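**Tray loading at Cloltby: what the packers do now**

**zenel_ops:** We pack snack trays at the Cloltby site. Station 9 went two-armed in December. Hands and tray:
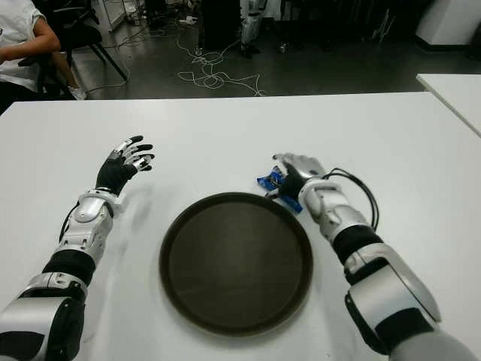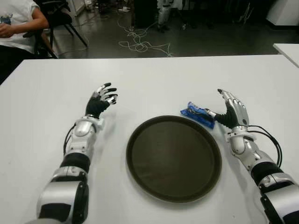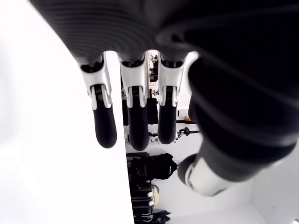
Two packers moved from loading to exception handling. Last month they logged 2,314 picks and 66 manual interventions.

**grulthorpe_line2:** Exception handling is watching a machine for a full shift. Ours asked to go back.

**zenel_ops:** Ours rotate every 27 minutes.

**tab_stop:** Same pay grade?

**zenel_ops:** One grade up.

**grulthorpe_line2:** We got no regrade. Different job, then.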